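Participants wanted: household cooking and indoor air study, Clinddale and Perdale

The Morin Indoor Air Group is recruiting households for a study of nitrogen dioxide and fine particle levels in home kitchens. Recruitment closes Thu 22 April or when all places are filled. A total of 53 households will be enrolled, 28 of them in Clinddale.

Eligibility
Applicants must be 18 or older, cook at home at least four evenings a week, and live in a non-smoking household. The kitchen must have a gas stove in regular use. Homes with a commercial-grade extraction system are excluded. Renters may apply with written consent from the landlord.

What is involved
Two small monitors are placed in the home, one in the kitchen and one in a bedroom, for 29 days. Participants keep a daily log of burner use, window opening and fan use. Staff visit twice, to install and to collect the equipment. A short follow-up questionnaire is sent in October.

Payment
$111 per household, paid after the monitors and the completed log are returned. No partial payment is made for early withdrawal.

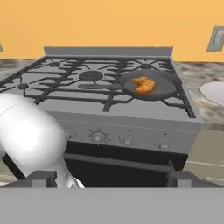 Gas stove with cast-iron grates and a frying pan on the cooktop.

How to apply
Complete the screening form at the Darkum Street office or request a copy by mail. State the stove type, the number of people in the household and the floor on which the kitchen is located. Incomplete forms will be returned. Selected households will be contacted by phone to arrange installation.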